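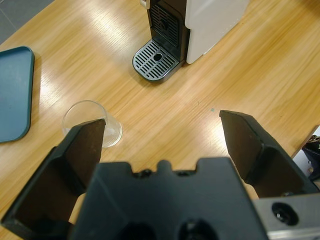
Saston Library Opens Its Doors Late for a Winter of Free Evening Talks

SASTON, August 2018 – The Saston Public Library will stay open until 10 on two evenings a week this winter, with free talks, live music and a reading room set aside for anyone who wants a quiet place to sit. The late openings begin in December and are open to everyone, with or without a library card.

"People have been asking us for this for years, and I'm thrilled we can finally say yes!" said library director Flora Geddes. "Plenty of our neighbors work all day and get here just as we're locking up. Now they can come after dinner, bring the kids, hear some music and still have time to pick out a book."

The first talk will be given by local historian Tobias Blackwood, who has spent much of his retirement tracing the old Cevidik mill road and the families who lived along it. He will bring hand-drawn maps and letters, and visitors are welcome to bring their own family papers for him to look over.

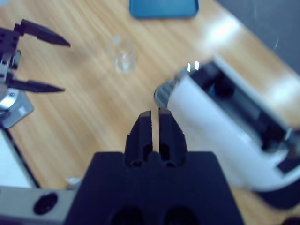
Music for opening night comes from the Vincze Quartet, led by violinist Benedek Medve. The program mixes folk dances with a new piece by Győző Lengyel, written for the library's main hall – a room with a lovely echo, as anyone who has dropped a book there knows.

The main hall seats 100, and seats for the talks are first come, first served. The children's room will keep the same late hours, with bedtime stories read by Thenmozhi Naidu. Pajamas are very welcome.

The full schedule will be posted at the front desk and on the library's website in the fall. Readers who would like to suggest a speaker can leave a note at the desk or call during regular hours.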